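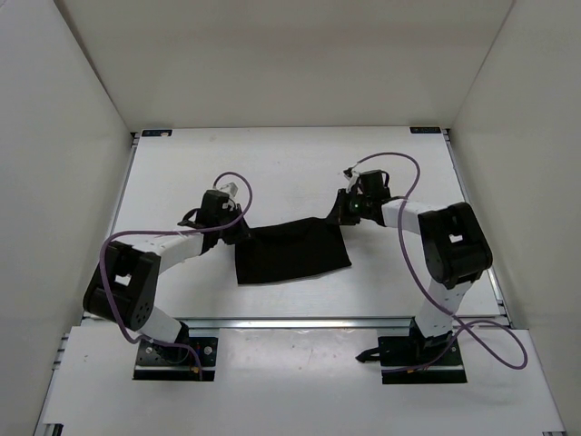 洗濯物をたたむ時間なんて人生の無駄だと思う、とDrahomíra Trnkaさんから感想が届いた。先月ここに書いた「たたむ派宣言」への反論で、引き出しに放り込めば済む、どうせ着ればしわは伸びる、と続く。

いやあ、うれしい。反論が来るほど読まれたのだ!

それでも私はたたみたい。とくに手ぬぐいと風呂敷。角と角を合わせて、手のひらですうっと空気を押し出すあの瞬間がたまらなく好きだ。布は正直で、急いでいる日は端がずれるし、機嫌のいい日はぴたりと重なる(気のせいかもしれないが、私はそう信じている)。

うちには手ぬぐいが148枚ある。多すぎると家族には言われる。このうち134枚は普段から使っていて、残りはもったいなくてまだ水を通していない。いちばん高かったのは商店街のAraiで買った藍の一枚で、2,905円。店先で三回も広げてもらい、三回ともたたみ方に見とれてしまった。まず縦に二つ、それから裾を少しだけ控えて折る。まねして帰ってからやってみたが、どうしてもあの厚みにならない。

## 四角くなるということ

たたんだ布は持ち運べて、重ねられて、人に渡せる。広げればまた元の大きさに戻る。こんな便利な形があるだろうか。風呂敷などは、包んでいないときにこそ美しいと私は思っている。
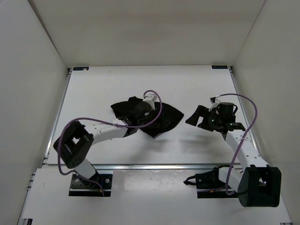
白い台と、左右のアーム。

Trnkaさんの言い分にもうなずくところはある。靴下は私もたたまない。タオルも、疲れた夜は山のまま寝る。全部きちんとやれと言いたいのではなくて、好きな布を一枚だけ、ゆっくりたたんでみてほしいのだ。夕飯のあと、お茶が冷めるまでのあいだで十分できる。

九月には公民館の和室を借りて、手ぬぐいを持ち寄る会を開く。たたみ方を見せ合うだけの会である。地味だ。でも私はもう今から、どれを持っていくか毎晩並べて迷っている。Trnkaさんも、しわくちゃの一枚を持ってぜひどうぞ。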